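# Moving from SVN to Git: questions we get every week

Last change: May 2020. The answers are written by Engelbert Fankhauser and are for all developers who still have a project on the old Subversion server.

**Contents:** Before you start, The move, Daily work, Problems

## Before you start

### Do I have to move my project?

Yes, if somebody still makes commits to it. The Subversion server becomes read-only in September. After this date you can check out the old code, but you can not commit any more. Projects without a commit in the last three years are moved to the archive and you have to do nothing for them.

### Which projects are already moved?

Tonari and Mangundap are finished. Catent is the biggest one, with over 2,063 revisions on the trunk alone, and we do it in two parts. The list of the rest is on the start page of the Hakumbridge wiki.

### I never used Git. What should I read first?

Read the first three chapters of any Git book and then make a small repository on your own computer. Commit, make a branch, merge it, break something and repair it. One afternoon is enough for the beginning. Please don't start with rebase.

### Is Git better than SVN?

I am asked this very often and I don't like to answer it. For me the branches are the main reason. In SVN I made a branch maybe two times in a year, and I was always afraid of the merge. Now I make one for every small change. On the other side, SVN was easier to explain to new colleagues, and the revision numbers were nice to say on the telephone.

## The move

### Is my history kept?

Yes, all commits with date and message. The author names are changed to the Git form, with full name and e-mail. For this we need an authors file. It has one line for each SVN user:

`efank = Engelbert Fankhauser <e-mail address>`

If a user is missing in the file, `git svn` stops with an error at the first commit of this user. You add the line and start the same command again, and it continues where it stopped.

### How long does it take?

It depends on the number of revisions and on the network. Tonari has 377 revisions and was ready in 9 minutes. For Catent you should let it run over night.

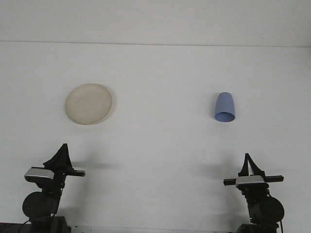
### What happens with my tags?

In SVN a tag is only a folder, so the converter makes remote branches from them. We change them to real Git tags with a small script before the repository is published. If you had commits inside of a tag folder (Mangundap had this), please tell us before, then we look at it by hand.

### What about big binary files?

Please remove them first, if it is possible. Every clone in Git brings the full history, so a file of 74 MB stays in each clone also after you delete it. Installers and database dumps should go to the file server. Pictures for the user interface can stay.

## Daily work

### Where is my revision number?

There is none. Each commit has a hash, and the first seven or eight characters are normally enough to find it. If your build script writes the revision number in the version text, use `git describe --tags` for it.

### Why are my colleagues not seeing my commit?

Because a commit is only local. You must also do `git push`. Every person who comes from SVN forgets this in the first week, me too.

### Can I check out only one folder?

Not in the way you know it. There is sparse checkout, but I find it not comfortable. If you need only one folder often, maybe this folder should be its own repository. Write to us before you split something.

## Problems

### Git shows every file as changed, but I changed nothing.

These are nearly always the line endings. Put a `.gitattributes` file in the root folder with this line:

`* text=auto`

Then run `git add --renormalize .` and make one commit only for this. Tell your team before you push it.

### I committed to the wrong branch.

If you did not push yet, make the correct branch from where you are with `git branch my-change`, and then set the wrong branch back with `git reset --hard HEAD~1`. Be careful, the second command deletes also your changes which are not committed. If you did push already, don't use reset, use `git revert`.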